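Packing Bench Operative – Kundden, Cillville site
Reference 553

Kundden packs small household goods for mail order. We are filling two bench positions on the day shift, starting in March. The posts are permanent after a trial period.

The work is done standing. Each operative checks goods against the order slip, wraps them in clear plastic sheet or paper, boxes them and passes them to the dispatch shelf. Packing waste is cleared from the bench between orders.
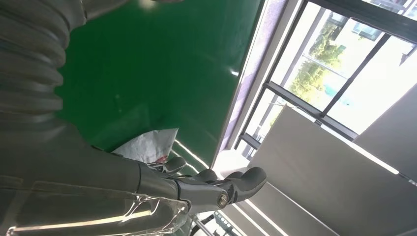 Clear sheet and a glossy green surface, Cillville.

Duties:
Wrapping and boxing to the written packing standard
Recording damaged items on the Haltico log
Restocking sheet, paper and tape at the start of the shift
Keeping the bench and floor clear

Requirements:
Able to read packing slips in English
Able to stand for a full shift, with breaks
Careful handling of fragile goods – a short practical test is given at interview

Prior packing work is useful but not required. Training is given on site by Wakana Ikeda. Gloves and safety shoes are supplied.

To apply, send a one-page resume to Kaan Canpolat, Staffing, Kundden, 769 Kuo Road, Cillville. Quote the reference number. Applicants chosen for interview will be contacted by mail or phone.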